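The Table That Wouldn't Leave

My grandmother's dining table came to me in July, on the back of a ute, with a note that said only "six legs, mind the middle ones". It seats ten. I live alone, in a flat whose kitchen was designed for someone who eats over the sink.

Inherited furniture is having a moment, if you believe the auction houses. Ka-ming Chow, who restores the stuff from a shed in Otton, doesn't believe them. "People ring me when they've already tried to give it to three cousins," she told me, running a thumb along a gouge my uncle has denied since childhood. Her waiting list stands at 27. Most of those are tables, and most of the tables are too big.

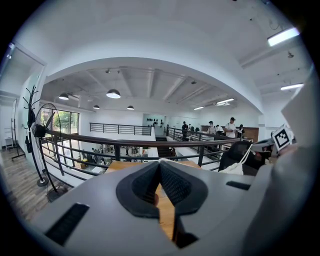
Honey-coloured timber: back in favour, cousins permitting.

The colour is half the trouble. For years everything had to be charcoal or white, and anything blonde went out on the nature strip. Now a firm called Fostell will sell you a new table finished to look like your nan's, for considerably more than your nan paid for her house deposit. The brochure calls the shade Hutchins. My family called it "the table".

Chow quoted me 70 dollars an hour and advised against it. Oil it, she said, and put a bowl over the gouge — that's what the bowl was always for.

I've oiled it. I eat at the north end in winter and keep my tax at the south. My uncle is coming for lunch next month, and I've moved the bowl.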